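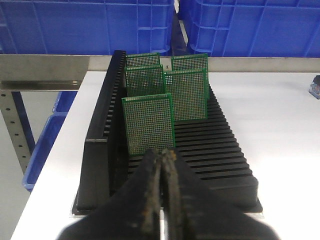 Compte rendu de la réunion atelier, poste de rangement des plaques

Présents : Kieran Sedgwick (atelier), Darren Bainbridge (achats), Maud Terrier (magasin), Loïc Aubin (méthodes, rédacteur)
Excusée : Hélène Roque
Début : 14 h 10

1. Approbation du compte rendu précédent

Approuvé avec une correction de Maud Terrier : le magasin n'avait pas « validé » le passage aux bacs bleus, il en avait pris note. La nuance est maintenue à sa demande.

2. Les râteliers à fentes

Kieran Sedgwick rappelle la proposition : sortir les plaques pastillées des cartons et les mettre debout dans des râteliers noirs, sur la table blanche, au lieu de les empiler. Il y voit moins de rayures et une prise plus facile.

Le rédacteur demande sur quoi repose le « moins de rayures ». Réponse : sur l'impression des gens de l'atelier. Aucun relevé n'a été fait avant le changement, il sera donc difficile d'en tirer quoi que ce soit après. Kieran Sedgwick en convient, mais fait observer que personne ne réclame le retour des cartons. Maud Terrier répond que personne ne les réclamait non plus quand on les avait.

Darren Bainbridge présente le devis Jetora : 2935 euros pour l'équipement complet de deux tables, livraison non comprise. Le fournisseur Atus serait moins cher à l'unité, avec un minimum de commande de 200 râteliers. On ne sait pas où on mettrait 200 râteliers. Le point est laissé ouvert.

3. Les bacs

Les bacs bleus sont installés derrière la table. Darren Bainbridge estime que c'est un progrès évident. Maud Terrier demande pour qui : depuis le magasin, un bac bleu ressemble à un autre bac bleu, et le plan d'affectation promis en octobre n'est toujours pas affiché.

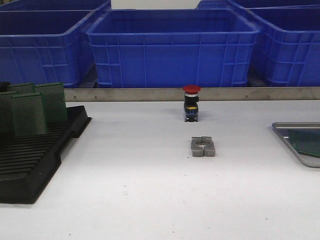
Elle demande aussi qui décide qu'un bac est plein. Sur ce point la discussion a duré plus que prévu. Kieran Sedgwick propose une limite de 168 plaques par bac, reprise de l'ancienne consigne de Fostham. Le rédacteur signale que cette consigne avait été écrite pour d'autres bacs et pour des plaques en sachet. La limite est adoptée à titre provisoire — on sait ce que dure le provisoire ici — et sera revue après un essai.

Maud Terrier refuse par ailleurs que les bacs servent de débarras. Elle demande que cela figure au compte rendu.

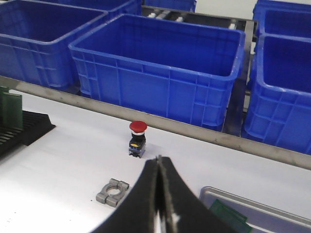

L'essai lui-même a été mal préparé, de l'avis du rédacteur. La feuille de suivi prévoit une colonne « niveau du bac » que l'on ne peut remplir que si quelque chose entre dans le bac. Or le grand bac du milieu, derrière le rail métallique, est vide, et il faudrait commencer par là avant de discuter de sa limite. Kieran Sedgwick répond que les plaques restent pour l'instant sur la table et que le transfert viendra ensuite. Aucune date n'est donnée. Darren Bainbridge juge la remarque sévère. Elle est maintenue.

4. Étiquetage

Matsuda propose un lot de 2000 étiquettes adhésives. Maud Terrier doute de la tenue de l'adhésif sur des parois nervurées et souhaite voir un échantillon collé pendant un mois avant tout achat. Darren Bainbridge trouve le délai long. Le rédacteur rappelle les étiquettes de l'an dernier, retrouvées sous les semelles.

Décision : échantillon d'abord, commande éventuelle ensuite.

5. Ordre de remplissage

Deux écoles. Kieran Sedgwick veut remplir les fentes en partant du fond, Maud Terrier à partir de l'avant, pour que la dernière plaque posée soit la première reprise.
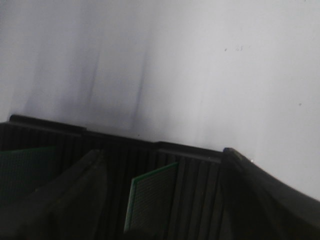
Aucun des deux n'a pu dire combien de temps sa méthode fait gagner. On essaiera l'une puis l'autre, avec la même personne au poste, et avec un chronomètre cette fois. Le rédacteur doute que l'écart soit mesurable.

6. Actions

Plan d'affectation des bacs, à afficher : K. Sedgwick
Nouveau chiffrage Jetora, port inclus, et question à Atus sur le minimum de commande : D. Bainbridge
Échantillon d'étiquettes Matsuda : M. Terrier
Feuille de suivi, à refaire : L. Aubin

7. Divers

Darren Bainbridge demande si l'on peut déjà annoncer à la direction que le nouveau rangement fonctionne. Avis défavorable de Maud Terrier et du rédacteur. Kieran Sedgwick s'abstient.

Fin de séance : 15 h 25. Prochaine réunion à fixer quand le plan sera affiché.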